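Mon 3 August

Bench notes, unloading cell purchase, continued from the last few pages.

I promised myself I would get the numbers for the unloader arm into one place before I asked anybody for money, so today is mostly a tape measure and a pencil and too much coffee. If you are reading this to find out whether we are buying the Vudance or the Stunia, skip to the end, but you won't find a firm answer there either, I'm afraid. I do think I'm closer than I was when I started this notebook, which had a different plan in it altogether (see the conveyor pages, may they rest).

The trouble with both quotes is that they were written around a cart nobody here owns. Vudance's form asks for "inner opening at rim height" and "clear depth to load," and the sales engineer filled in what he called standard values so that he could get the price out to us quickly. That was kind of him, and I thanked him, but I would like the arm to reach the parcels we have in the carts we have. So the first job was the rim. I took it along the top edge of the metal, inside to inside, and then let the tape hang down over the load to get a feel for how far a gripper would need to drop before it touched cardboard.
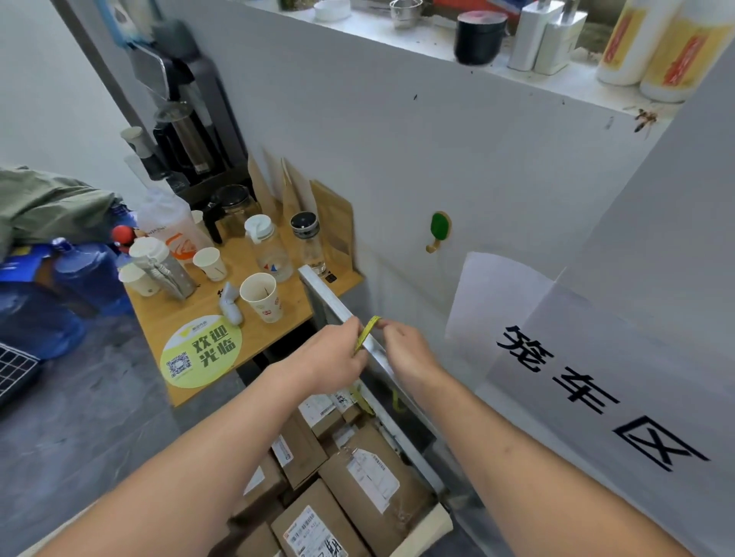

Jaqueline Solís wrote in the margin that I should stop measuring the opening and start measuring the worst cart, the one with the bent rail, as that is the one the arm will meet on its first morning. She also wants the reach priced with room left over, and would sooner pay for a longer arm once than have a pedestal moved later.

Fair, and I've taken it to heart. I had been planning to average the carts, which in hindsight is a funny thing to do when a corner post only has to be in the way one time. From now on the sheet has a column for the narrowest opening and a column for the deepest reach, and the average is gone. I left the old column crossed out so you can all see how I got there.

So, where things stand on reach. The smaller Vudance arm has a working radius of 1659 mm on the data sheet. That sounds like plenty until you put the base to one side of the cart, add the length of the suction tool, and then ask it to get down into the far bottom corner with its wrist pointing somewhere useful. I drew it on the big paper with a compass and it just about makes it, with the base so close to the cart that you'd have to turn sideways to walk past. I don't love that. The Stunia reaches 2000 mm and would let us pull the base back far enough for a person to get by with a cart in hand, and it costs more, naturally, and it's heavier, so the floor question comes back. I've written to Cabrera about anchors and asked them to quote with and without a spreader plate.

Payload doesn't worry me much with either one. Our boxes are mostly awkward and seldom heavy. What does worry me, and what I'd like us to budget for properly this time, is the picking itself. I spent a good part of the session watching how the hands go about it, and I recommend this to anyone who has only ever looked at the price list. A box standing on end with neighbors tight against it gives you one face and not much more. A person puts a palm on each side of that face, or gets fingertips down behind it, and seems to work out the rest by feel. A suction cup gets the face and that's it, and the face may well have a label on it, with an edge that can lift, or a run of tape.

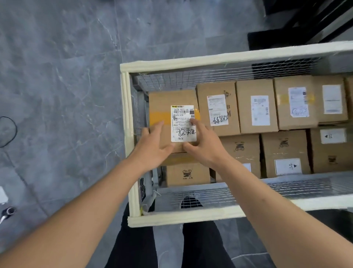 Do we need a camera above the cart as well as one on the wrist? Budget for both, with the overhead one bought first, because the wrist camera can't choose the next box if it is already down among them.

Which brings me to the vision line. I had it as an accessory in the first draft, tucked under the arm like a set of spare cups, and that was wrong of me. It needs its own line, with the mounting, the lighting, the cable runs and the hours for somebody to sit with it. Conlow sent over their bundle and it's decent, but the price leaves out the mast, and the mast has to be stiff or we'll be recalibrating every time a cart bumps it. I asked them for a version with the mast included. I also asked whether the license is by the camera or by the cell, and got a very friendly reply that didn't say.

Things to cost before the next draft:

Suction tool, 3 cup sizes to try, plus spares.
Floor anchors and plate (waiting on Cabrera).
Cart dock so the thing stops in the same spot every time. I think we can weld this ourselves.
Guarding, or a scanner. I'd like prices for both - the scanner saves floor space, and we have little enough of that.
Training, 4 people, on site if they'll come to us.

If the order isn't placed by October we lose the delivery slot Stunia offered, and I'd rather not hurry the floor work on account of that. Leaning Stunia at the moment, for the reach alone. Bent-rail cart still to be measured. I couldn't find it this afternoon, so if you have it, please leave it by the table with my name on it.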